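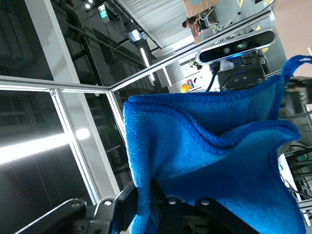 Rastier Introduces Microfiber Towel With Hanging Loop

CLORNHAM -- Rastier, a maker of household and workshop cloths, today announced a new microfiber towel for homes, garages and small cleaning businesses. The towel goes on sale in June through the company's Clornham store and through hardware and kitchen shops that already carry the Rastier line.

The new towel is called the Inthanon. It comes first in a bright royal blue, with a looped surface on both faces, stitched hems and a small loop tab for hanging. Gray and dark green will be added to the range later in the year.

Rastier has sold flat-weave cleaning cloths for many years, and those cloths stay in the catalog. Customers who used them for windows and counters were happy with them. Customers who used them to dry cars, bikes and large pans asked for something thicker that would hold more water before it had to be wrung out. The Inthanon was made for that second group.

The looped pile is what does the work. The loops pick up dust when the towel is used dry and hold water when it is used for drying. The fabric is soft enough to fold into a pad for small jobs, or it can be opened out and drawn across a hood or a countertop in one pass.

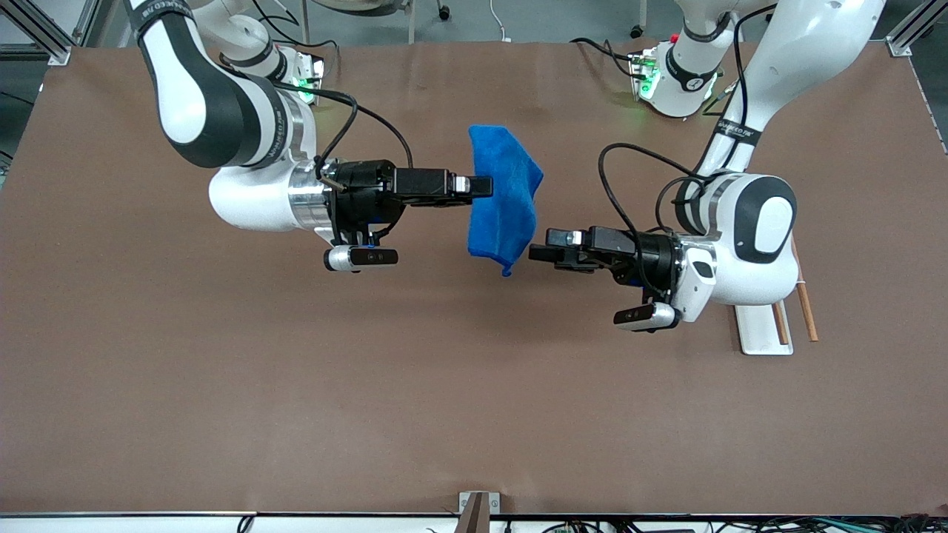
The hems took longer to settle than any other part of the design. On the first samples, the edges curled after repeated washing, and the towels would not fold square. Rastier changed the thread and the stitch and tried again -- 3 rounds of samples in all. The version going on sale was put through 200 wash and dry cycles at the company's own test room before the design was approved. The edges stayed flat enough to fold and stack by hand.

The loop tab is sewn into the hem at the time the edge is stitched, so the towel can hang from a hook or a peg in a laundry room or over a workbench. The tab is the same blue as the towel. Rastier tried a contrasting tab on early samples but dropped it when the dye ran in hot water.

Inthanon towels will be sold singly and in packs of 3. A carton of 50 will be offered to cleaning firms, car washes and schools. The single towel and the small pack come in a paper band with no plastic wrap. Cartons are packed flat, with the towels folded once lengthwise and twice across.

Care is simple. Wash the towel in warm water with a small amount of plain detergent, apart from cotton items that shed lint. Do not use bleach or fabric softener. Tumble dry on low, or hang by the tab. New towels should be washed once before they are used on glass or painted surfaces, as some loose fiber is normal at first.

Distribution outside the Clornham area will be handled by Skorkwood, which supplies 41 independent hardware and kitchen shops. Skorkwood will begin taking store orders in May, and shops that place an opening order for a full carton will receive a counter display at no charge. Sample towels for store buyers can be requested through the Skorkwood order desk.

About Rastier
Rastier makes towels, dusters, mop covers and polishing cloths for home and trade use. The company is based in Clornham, where it runs a factory store and a small test room. Returns and repairs to mop covers are also handled at the Clornham store.

Press and trade contact: Rastier Customer Office, Clornham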